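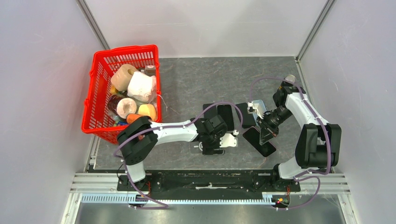
チケット 3711
件名：赤いかご、匂いがひどい(中身に移ってる)
拠点：Girkcombe 2階 作業台
起票：Selma Omerović
起票日：2021-03-22
優先度：中 → 高に変更
状態：対応中
分類：備品/日用品

■ 症状
赤い買い物かご。顔を近づけると甘いような薬っぽいような匂い。洗剤？ 香料？ 分からない。先週の時点で「ちょっと匂うかな」くらい。今朝は台の前に立っただけで分かる。
かごだけならいいけど中の紙物に移ってるのが困る。トイレットペーパーっぽい白いロール、鼻につけると完全にアウト。茶色の紙テープみたいな方はまだまし。
かごの底がべたつく感じもあり。指で触ると少し引っかかる。どこから来てるか不明。

■ 影響
・中身を出し入れした人の手に匂いが残る。昼までとれない
・白いロールは交換になりそう
・このかごは明日も使う。代わりの赤かごは今ない(青ならRalleyの棚にある、ただ持ち手が割れてる)

■ 起票時に試したこと
窓開けた。効果なし。以上。急いでるのでとりあえず上げます。

---- 対応ログ ----

09:20 受付
担当つけました、備品係。すみません先に確認だけ。
1) かごの中身、リストある？
2) 最近足した物は？
3) 洗ったのはいつ？
匂いの元が中身なのか、かご本体なのかで手順が変わります。中身はまだ捨てないでください。

09:34 Selma
1) リストは古いのしかない。去年の9月のやつ。合ってないと思う
2) 覚えてる限りでは茶色の瓶と、オレンジのにんじんみたいなやつ。にんじんの方はおもちゃ箱から来た
3) 洗ってない。少なくとも私は

09:41 受付
了解。では切り分けから。
手順A：中身を全部出して一つずつ離して置く。かごは空にして別の場所へ。30分放置 → それぞれ嗅ぐ。
瓶は立てたままで。倒さない。
紙物は必ず瓶から離すこと。同じ袋に入れないで。

09:45 Selma
全部出すの、今？ 10時半から台使うんだけど

09:47 受付
今で。バットか新聞紙の上に並べればいいです。台に直置きすると台にも移るかも。灰色のマーブル柄のとこ、表面つるっとして見えるけど継ぎ目に入ると取れないので。前に醤油でやられてます(Badawiの件、参照)。

10:02 Selma
出した。窓際の棚に新聞紙敷いて並べた。取り出した順にメモ。
・茶色の紙の巻いたやつ(芯が空洞の)
・包装された白っぽいピンクの包み、ビニールくしゃくしゃ
・灰色の小さいの、黒っぽいキャップ
・赤茶の瓶
・白いロール、真ん中ピンク
・薄い黄色の筒
・オレンジのにんじん
・下の方に青と緑の包装の小物。細かいので袋にまとめた
空のかごは廊下。

かご空にして気づいたけど底の格子に何か詰まってる。茶色い粉？ 粒？ 乾いてる

10:05 受付
粉は舐めないでください(前に舐めた人がいるので一応)。綿棒で取って小皿に。あとで嗅ぎ比べます。

10:38 Selma
嗅いだ結果。
紙テープみたいなの：弱
包み：外側だけ弱。中は開けてないので不明
灰色の小さいやつ：なし
瓶：強。ただしフタのまわりだけ
白いロール：強。瓶に向いてた側が特に
黄色の筒：弱
にんじん：中。でもこれは違う匂いな気がする、ゴムっぽい
青緑の小物：袋に入れちゃったので混ざってよく分かん
廊下のかご：まだ匂う。中くらい

瓶でしょこれ

10:44 受付
瓶っぽいですね。ただ、かご単体でも匂うなら、こぼれた分が格子に残ってる可能性大。瓶だけ抜いても直らないです。
手順B：瓶のフタ確認。きつく締まってるか。ネジ山に汚れがないか。ゆるければ一度開けて拭いて締め直し。開けるのは廊下か外で。

10:51 Selma
ゆるい。というか斜めに噛んでる。締めたつもりで締まってなかったやつ。ネジ山に茶色いのがついてる、底の粉と同じ色
中身はポプリ用のオイル染みこませた粒。ラベルはNindutetti。思い出した、私が玄関用に買って、ここに置いたんだった……

10:53 受付
あるあるです。原因ほぼ確定で。
・原因：瓶のフタ斜め噛み → 粒がかごの底に落下 → 油分が底に残る＋隣の白いロールが吸った
では掃除に進みます。

手順C(かご)
1. 粒を先に取る。濡らす前に。濡れると油が広がるだけ
2. 乾いた歯ブラシで格子の穴を裏表から。側面も。横の格子は忘れがち
3. 食器用洗剤＋ぬるま湯。熱湯はだめ、プラが反ります
4. 持ち手の付け根。たたんだときに縁と重なるところ、ここに油がたまる。起こして洗う、たたんで洗う、両方
5. すすいで逆さにして干す
6. 乾いてから嗅ぐ。濡れてるうちは分からないので

手順D(紙物)
白いロールは諦めてください。紙は戻らないです。重曹と一緒に箱に入れる人もいますが、うちで試したときは一週間たっても匂いました。
茶色の巻いたやつは風通しで様子見。

11:15 Selma
ロール捨てるの もったいない。トイレ用に回していい？

11:16 受付
いいです。匂い気にしない人がいるなら。備品リストからは抜いておいてください。

11:20 Badawi
横からすみません。醤油のときの件、継ぎ目は綿棒＋中性洗剤でいけました。台の方もかご置いてた左奥、一回拭いといたほうがいいかも。壁ぎわは手が入りにくいので長い棒に布まいて。
あとかご、いつも左奥に押し込むと壁3面に囲まれて空気こもるから匂い残りやすい気がします。気がするだけ

11:58 Selma
かご洗った。1回目、まだ匂う。2回目、洗剤多めでだいぶまし。歯ブラシ1本だめにした。
持ち手の付け根、言われたとおりだった。片側だけ茶色いのが出た。反対側はきれい。
今、流しの横で逆さ。

台も拭いた。布は少し茶色くなった程度。継ぎ目は綿棒。匂いは台からはしない、と思う。鼻がもうばかになってるので誰か代わりに

12:06 Badawi
嗅ぎました。台は平気。かごは近づけば分かる、腕伸ばした距離なら分からない。

13:30 受付
かごの乾き具合は？

13:52 Selma
格子の角に水が残ってる。タオルで拭いた。ドライヤーは使っていい？

13:53 受付
冷風なら。

14:25 Selma
乾いた。匂い弱。ゼロではない。朝を10としたら2くらい

14:31 受付
2なら夜また置いておけば消えるはず。追加でやるなら、底に新聞紙まるめて詰めて一晩。朝に出して捨てる。明日の朝それで残ってたら、もう一回洗いじゃなくて交換で。Ralleyに在庫を聞いておきます。

14:40 Selma
中身を戻すのは明日でいい？ 今日はもうかご使わないことにした。小物の袋の方、青と緑のやつ、外側拭いて別の袋に入れかえた。匂いほぼなし。
包みも開けてないけど外拭いたら消えたので、中は大丈夫と判断(勝手に)
にんじんは単体で洗った。ゴムっぽいのは元からの匂いぽい。残る。これは仕様？

14:44 受付
仕様ってことで。気になるなら箱に戻してください。

14:50 受付
戻すときの並べ方、一応。
・瓶は戻さない。置き場所は玄関へ
・どうしても瓶物を入れるなら密閉袋に入れて立てる。紙物の隣は避ける
・紙物は上。液体、粉、香りものは下か別のかご
・小さい包装の物は袋か箱に。かごの底にばらで入れると隙間に挟まって、次に洗うとき困る
・詰めすぎない。上まで山にすると何が入ってるか分からなくなって今回みたいになる

15:02 Selma
了解。リストも作り直す。9月のは破棄で。
白いロールの補充、どこに頼めばいい？ 4個入りのでいいんだけど

15:05 受付
Ralleyの定期便に足します。かごの予備も一緒に見積もり。値段は赤で1000、青も同じ。赤でいいですか

15:06 Selma
赤で。青は倉庫のと混ざる

15:20 受付
追記。瓶のフタ、噛み合わせ直して締めてもまだ匂うなら中のパッキンです。開けてフタの裏の白い輪っか見てください。ずれてたり半分に折れてたら押し込み直し。なければ瓶ごと処分でいいかと。

15:33 Selma
輪っか、折れてた。押し込んだ。袋に入れて玄関へ持ってった。玄関がいい匂いになった(本来の用途)

15:40 受付
状態：対応中 → 経過観察
残タスク
・明朝、かごの匂い確認(Selma)
・匂いがなければ中身戻し、リスト更新
・白いロール補充、Ralley便待ち
・予備かご見積もり(受付)
・Badawiの醤油の件に今回の掃除手順を追記。継ぎ目のとこ

16:10 Selma
新聞紙詰めた。廊下だと邪魔と言われたので流しの下に移動。明日まちがって捨てないように紙貼った。「乾燥中 捨てないで」と書いたつもりが「乾操中」になってた。直すの面倒なのでそのまま。

翌日 08:50 Selma
新聞紙出した。かご、匂いなし。底もべたつかない。鼻は昨日より信用できる。Badawiにも嗅いでもらって同じく、なし。
茶色の巻いたやつはまだほんのり。もう一日棚に置く。ほかは戻した。リストはこのチケットに貼ればいい？

翌日 08:58 受付
貼ってもらえれば備品台帳に写します。品名は見た人が分かる書き方で。「灰色の小さいの」だと次の人が困るので、それだけ正式名お願いします。

翌日 09:03 Selma
正式名を知らない。キャップに何も書いてない。調べてから送る。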